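The case for the old beige-box habit

Every few years someone decides that ordinary people should be opening up their own computers again. The pitch is always the same. You'll save money, you'll keep a perfectly good machine out of landfill, and you'll learn something on a wet Saturday. I have heard it from brothers-in-law and from councillors, and lately I have been hearing it from a Brisbane outfit called Brarnis, which sells a kit and a weekend course to go with it.

I went along in July with low expectations and an old desktop under my arm. The course costs $600, and for that you get a bench, a set of drivers in a zip-up case and two days of somebody else's patience. A new office desktop can be had for not a great deal more if you wait for a sale, and I wanted to know who was paying. 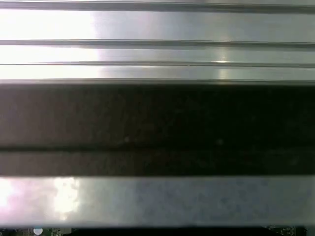
WORDS BY JOSPHAT SIMIYU
August 2026 | Home & Workshop

The answer is mostly people who are cross. One woman had been quoted more for a repair than she had paid for the computer. A retired surveyor had been told his tower was "end of life" by a shop assistant he described as about nine. There were 14 of us on the Saturday and a few less on the Sunday, when it rained and the novelty had gone off a bit.

Brarnis says it has put 3,000 people through the course. I asked how many of them still had the repaired computer going a year later and was told that was a very good question, and then we had morning tea.

To be fair to the teaching, it's decent. The first morning is nearly all about opening up and looking, with hardly any fixing. You unplug, you lay the tower down, you take off the side and you keep your screws in a dish. The people who run these things know that most home repairs go wrong at the dish stage. My own dish was a jar lid, and I lost a screw before ten o'clock.

What bothered me was how fast the talk moved from fixing to buying. The handout has a page of recommended upgrades, and the top of it is a Urio memory kit, with an Edis fan a little further down. You can get both at the front counter. I was told more than once that memory is "the cheapest way to feel like you've got a new computer," which may be true, but a lot of old machines are slow because they are full of rubbish that starts up when they do, and clearing that out is free. It got a short paragraph on the back page.

Then there's the dust. Everyone loves the dust part. The tutor hands around a soft brush and the room goes happy and quiet, like a primary school with new textas. I cleaned a fan that I doubt had been cleaned since the day it was fitted, and I felt very pleased with myself, and the computer ran exactly as it had before.
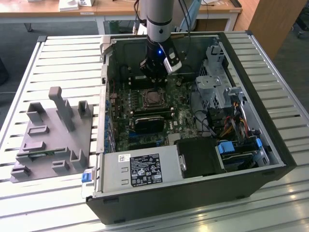

Power supplies are where I'd draw the line for beginners, and I'd draw it a good deal thicker than the course does. They are sealed for a reason, and the parts inside can hold a charge after the cord is out of the wall. Swapping a whole unit is fine if you go slowly and get the right one. Opening one up is a job for somebody qualified. The silver one in this tower has a big black label on top with its rows of little certification symbols, and reading a label like that is as far into a power supply as I think a weekend student should go. Take a photo of it with your phone before you go shopping. The blokes at Ureck, a repair shop I've used for years, say half the people who come in for a replacement can't tell them what they've got.

The processor is the other place to be careful. Taking a cooler off looks easy and is fairly easy. Getting it back on with fresh paste, square and evenly tightened, is where the swearing starts. Our group managed it, with help. I'm not convinced the surveyor would manage it alone in his garage, and he told me over lunch that he wasn't convinced either.

So is it worth the money? If you have an old desktop with a clear fault and you like this sort of thing, you can probably get most of it from the library and a patient friend. If you don't have the friend, the course is a reasonable substitute, provided you walk past the counter on your way out.

My computer is back under the desk. It's cleaner, it has one screw missing, and it still takes its time in the mornings. I have since turned off a few programs that were loading at start-up, which did help, and I read how to do that on the back page of the handout.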